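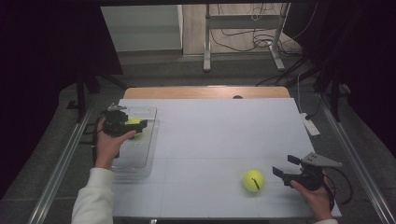 Page 4 of 16

Landlord says I can't use a clamp-on desk hutch. Is the tabletop the problem or the clamp?

Posted 9/19/19 in Home Office & Furniture

I rent a furnished one-bedroom and the work table belongs to the landlord. It has a pale laminate top on a steel frame, no drawers. I bought a Multen two-tier shelf that clamps to the back edge, and before I put it on I asked the property office if that was OK, since the lease says no alterations to furniture. They said no clamps of any kind because a former tenant cracked a tabletop with a monitor arm.

The shelf weighs very little. I want to keep a printer on the lower level and paper and binders on the top. The instructions say each clamp takes a top between 1/2 inch and 2 inches thick. Mine is a little under an inch. I paid $197 for the thing and the return window closes in November, so I have some time, but I don't want it sitting in the hallway in its box until then.

Two things I'd like to know. Can a clamp really crack a table like this? And is there a way to use the shelf without clamping it? I don't want to drill anything, and I don't want to lose any of the deposit, which is $500.

Caliveo

Yes, it can. It depends on what is inside the top. A lot of inexpensive office tables are a honeycomb paper core with a thin skin on each face and solid material only around the rim. The solid part may be no more than an inch or two wide. If the clamp pad reaches in past it, you are squeezing cardboard, and the skin dents or splits. A monitor arm is the worst case because all the weight hangs off one small pad and it pulls forward every time you move the screen.

To find out what you have, knock on the top with a knuckle, starting at the back edge and moving toward the middle. If the sound goes from dull to hollow after a short distance, it is a hollow core. You can also look underneath for screw holes or a plug where the maker's label is. Particleboard is heavy, so if you can lift one end of the table with two fingers it is probably not particleboard.

With a solid top and a light shelf, I would not worry about cracking. I would still put something under the pads. I cut pieces from an old cutting board for mine, a few inches wide, so the pressure is spread out. Put one above and one below. Rubber by itself is too soft and can leave a dark stain on white laminate if it sits there for a year. Felt is fine for looks but does nothing for the load.

A printer is not that light, though. Check the weight limit on the shelf. It is usually given per shelf and not for the whole unit, and a printer shakes when it runs. I would put the printer on the table and the paper up top.

All that said, the office told you no. If you have it in writing they can point to it when you move out, even for a small mark. I would ask them again with a description of the shelf and offer to use backing plates.

Hashmi

just return it and get a bookcase. I had a clamp shelf and it wobbled from day one. a bookcase next to the desk holds more and you can take it with you

Anden

You don't have to return it. Multen sells a foot kit for the two-tier model, which replaces the clamps with flat feet, and the uprights slide into them the same way. The feet take up more depth on the table, so measure first. On mine they stick out about as far as a paperback book is tall. I have a 24 inch deep table and it's a bit tight with a keyboard, but it works.

If you go this way, push the unit back against a wall so it can't tip backward, and keep the heavy things on the lower level. Binders on top are OK if you lay them flat. I put a strip of shelf liner under each foot so it doesn't slide when I pull something off.

Also take dated photos of the whole table now, including the underside and the back edge, and email them to the office. I did this in my last two rentals. One of them tried to charge me for a scratch that was in the first photo, and they dropped it the same day.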